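From the Skundham Shared Workshop newsletter, autumn issue

Bench 5: the arm and the old desktop

Many members have asked me at the door what is happening on bench 5, so I will try to write it down in order. The project is called Botmont. The goal is simple to say: a robot arm should put the parts into a desktop computer, one after another, and no person should touch the case during the work. Konrad Leitner and I started it in September. Konrad takes care of the arm and the programs. I take care of everything that does not move, which means the table, the holders and the list of positions.

We decided to keep the computer lying on its side, with the opening up. In this way the arm can come from above for every part, and gravity is helping us a little. The parts wait to the left of the case in a gray plastic fixture. The hard disk stands in its blue caddy, and the green card stands beside it, close to the case wall.

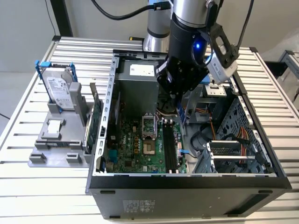

Sumathi Iyer wrote to the newsletter that she would begin with the memory and leave the processor for the very end, as bent pins are expensive and a scratched memory module is not. She also asked why we do not teach the arm on a bare board first, outside of the case, where there are no cables to catch.

Both are fair points. About the order of the parts I agree with her, and the processor is now last on our list. About the bare board I agree only half. We did the first trials in that way, and the arm learned very good movements that were useless later, when there was a power supply on one side and a drive cage on the other. The walls of the case are a large part of the problem. A straight path down is easy to calculate, but the gripper is wider than the part it holds, and the cables of the arm need space too.
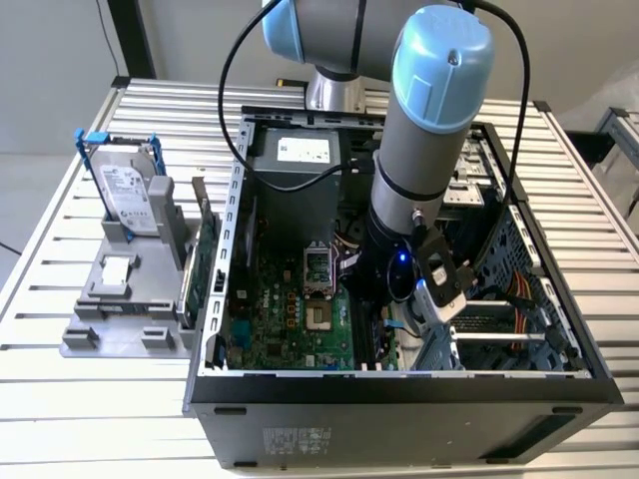

The second difficulty is the force. To place a memory module over the slot is a question of position, and for this the camera on the wrist is a good help. To press it in is another matter. If the module is a little tilted, more force makes it worse. Konrad has written a small routine which presses, stops, moves the module a very small distance to each side, and presses again. With a practice module on the bare board we made 95 insertions, and 70 of them were good at the first try. Inside the case we do not have such a number yet, and I prefer not to guess it.

The fixture is now in its third version. In the first one I made the slots too narrow, and the card was lifted together with the whole holder. In the second one they were too wide, and the card leaned. For the third I measured again with the good caliper from the drawer (please return it there when you have used it) and I gave the top edges of the slots a small slope.

Three requests to the members. Please do not lean on the table or move it, also when the arm is standing still, because after each move we must teach all positions again. Please do not take screws from the tray with the blue tape. And if you have an old desktop of the same kind at home, working or broken, we will be glad to have it. A second case would show us whether our positions are correct in general or only correct for this one.

We work on the bench most evenings after seven. The next thing on the list is the drive with its caddy, and the program for it is half written.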